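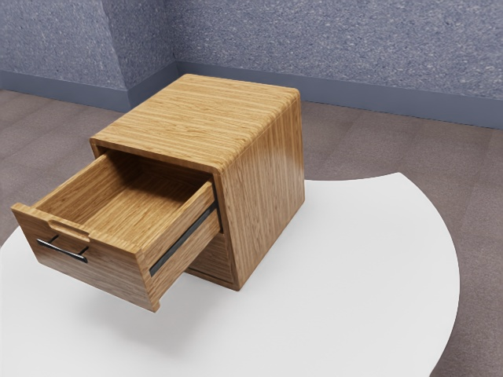
Flinwood released version 23 of its build tool Utetti in August, and the main news is what it no longer does. The old config format is gone, along with 110 settings that the release notes describe as "rarely intentional." Anyone upgrading should expect their plugins folder to end up like a pulled-out drawer with nothing in it, as the new version ignores local plugins until each one is re-registered by name.

In return, cold builds are faster. Raluca Bogdan, who maintains the compiler side, puts the gain at around 30 percent on large projects - small ones were already quick enough that you had to find some other excuse for coffee.

Socorro Chávez of the Bremley web team moved 75 packages over in an afternoon, then spent the evening moving four of them back. "The error messages are much politer now," she said.

A fix for the Escobar test runner is due in the next patch.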